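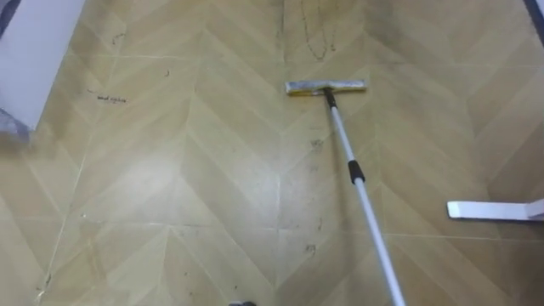 Before you buy the robot, buy the hours

By Smaranda Sima

Every spring our company makes the equipment plan for the furnished flats we rent out, and every spring somebody puts a cleaning robot on the first line. I am in favour of robots. My objection is to the way we write them into a budget, as if the price on the offer were the whole cost.

In April we had two offers on the table. Zeltovance asked 699 euros for each machine. Drillent asked 379 for a smaller one, with a dock sold separately. My colleague Gilang Mangundap made a very good table comparing suction, battery and noise. I read it twice and could not find the word "corner" in it, or "hair", or "stairs". The table described the machines well, but it said very little about our floors.

What the work looks like

I think a person who signs for equipment should first spend one morning with the person who cleans. I did it on a Saturday with Ritu Negi, who has cleaned our flats for longer than I have planned them. She moves the chairs, picks up what the guests have dropped and then she mops. The open part of the room is quickly finished. The rest of her time goes to edges: along the bed base, under the hanging blanket, behind the door, in front of the washing machine where dust and water meet.

For a person with a flat head on a telescopic pole, such a place is a small turn of the wrist. For a machine it is a question of height, width and sensors, and in our flats the answer changes from room to room. When a seller says "covers the whole floor", I would like him to show me the strip of floor at the foot of an appliance, with a box standing next to it, as there very often is. 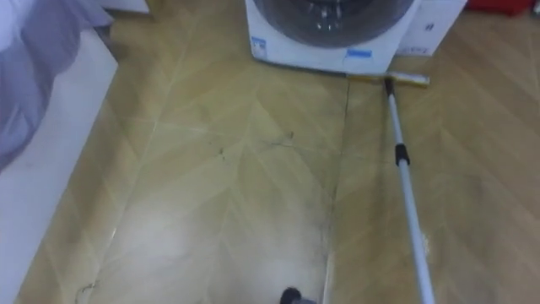 What should be in the plan

First, a line for hours. Somebody must empty the robot, wash its pads, free its brushes and carry it to the next flat. We calculated 60 hours in a year for one machine. Aiman Nugroho, who keeps our accounts, asked where these hours were in the budget. They were nowhere, so they would have been taken silently from Ritu's day.

Second, a line for parts. We reserved 290 euros for each machine for the first year. Perhaps it is too much. I prefer to return money in December than to ask for it in June.

Third, a line for hand tools. It is the cheapest line and the first one that gets deleted when a robot is approved. I find this a mistake. The mop stays in use after the robot comes, and it will do the most difficult part of the floor. Please replace the worn heads, and buy poles whose locking collar holds.

Rent first, if they let you

My proposal was to take one machine for a trial in one building, and to let Ritu decide which rooms it gets. Gilang thinks I am too slow, and that the price will go up while we wait. He may be right about the price. But a robot standing in a cupboard is expensive at any price, and we already have one there, from the previous plan.

The trial was approved. The other lines will be discussed again next month, and I have asked that Ritu sits in the meeting, during her paid hours.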